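# Relatório de visita técnica ao laboratório de software robótico da Stondulholm

Data da visita: 25 de outubro

A delegação do nosso instituto foi recebida nas instalações da Stondulholm pela engenheira Valentina Henríquez, responsável pela área de percepção e planejamento. A visita foi solicitada no âmbito da revisão do nosso programa de formação em automação e teve por objetivo conhecer a cadeia de ferramentas com que o laboratório desenvolve, testa e libera o software de controle dos seus manipuladores. Participaram dois docentes, a coordenação pedagógica e um representante da área de compras.

## Organização do trabalho

O laboratório ocupa o segundo andar do edifício principal. As equipes estão distribuídas por camada de software: controle de baixo nível, percepção, planejamento de movimento e ferramentas internas. A equipe de ferramentas, a menor das quatro, responde pelo Kornton, o ambiente de integração no qual toda alteração de código é compilada, simulada e avaliada antes de chegar a um equipamento físico.

Segundo a exposição inicial, uma alteração submetida ao Kornton percorre 370 cenários de teste. Os resultados são publicados em um painel comum, consultado pelas quatro equipes na reunião da manhã. Chamou a atenção da delegação o fato de que os cenários reprovados permanecem visíveis no painel até que alguém registre por escrito a causa da falha – prática que recomendamos estudar para os nossos próprios laboratórios de ensino.

## Controle

A primeira demonstração tratou do laço de controle de força. O engenheiro de plantão apresentou os registros de um ensaio de inserção de peças, com as curvas de força desejada e medida sobrepostas na tela. A discussão concentrou-se na escolha dos ganhos e na forma como o software limita a velocidade do braço quando a comunicação com o sensor sofre atraso. O limite é aplicado no controlador local, sem depender do computador de planejamento.

Os docentes perguntaram pela frequência do laço e pelo tratamento de singularidades. A resposta foi detalhada, e o laboratório comprometeu-se a enviar a documentação correspondente em novembro.

## Planejamento de movimento

O planejador em uso, denominado Yáñez, combina uma busca por amostragem com uma etapa posterior de suavização da trajetória. A demonstração consistiu em alterar a posição de um obstáculo no modelo e acompanhar o recálculo. Em dois casos o planejador não encontrou solução dentro do tempo estabelecido e devolveu um código de erro explícito, com a indicação da articulação que atingira o limite.

A engenheira Henríquez observou que essa clareza no erro custou mais trabalho do que o próprio algoritmo. Versões anteriores retornavam apenas uma falha genérica, e os operadores repetiam o comando várias vezes antes de pedir ajuda. A delegação considerou o relato particularmente útil para a disciplina de projeto de interfaces.

## Percepção e simulação

A parte mais extensa da visita foi dedicada ao Skundwood, simulador de interiores utilizado para avaliar os módulos de percepção. O conjunto atual reúne 1453 ambientes virtuais, gerados a partir de uma biblioteca de paredes, móveis, portas e objetos de decoração. Cada ambiente pode ser carregado com iluminação e pontos de vista distintos, e o ambiente guarda a verdade de referência, isto é, a posição exata de cada superfície.

O laboratório não trata a imagem renderizada como substituta da imagem real. O simulador serve para isolar causas: quando um módulo falha, é possível repetir a mesma vista com a textura de uma parede trocada, ou com outra luz, e verificar qual das mudanças altera o resultado.

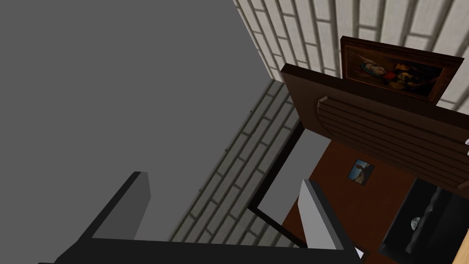 A estimativa de orientação do efetuador foi o tema a que a equipe de percepção dedicou mais tempo. O módulo recebe a vista da câmera e procura direções dominantes no ambiente, que depois são comparadas com a cinemática do braço. Em uma vista muito inclinada, as fiadas de tijolo das duas paredes, a branca e a cinzenta na sombra, oferecem ao algoritmo muitas linhas oblíquas, ao passo que o grande plano cinzento liso não lhe fornece textura alguma. Os dois dedos da garra, abertos e sem objeto entre eles, entram em uma máscara calculada a partir do modelo geométrico, para que suas arestas não sejam tomadas por arestas do ambiente. Os quadros pendurados nas paredes recebem tratamento próprio: a moldura é aproveitada como retângulo conhecido, e o conteúdo da tela é descartado.

Perguntou-se se a máscara da garra não elimina informação útil em vistas como essa. A equipe reconheceu a limitação e informou que avalia uma versão com margem variável, calculada conforme a distância dos dedos à câmera. Os ensaios ainda não foram concluídos.

## Considerações para o instituto

A delegação recomenda a inclusão de uma unidade sobre testes em simulação no segundo semestre do curso, com ênfase na leitura de resultados reprovados. Recomenda também que a compra de novas estações de trabalho considere a placa gráfica necessária à renderização, item ausente da especificação vigente.

Ficaram pendentes a documentação do laço de controle, a confirmação das condições de licença do Skundwood para uso acadêmico e a proposta de uma aula aberta a cargo da engenheira Henríquez. A coordenação pedagógica acompanhará os três assuntos e informará o colegiado na próxima reunião ordinária.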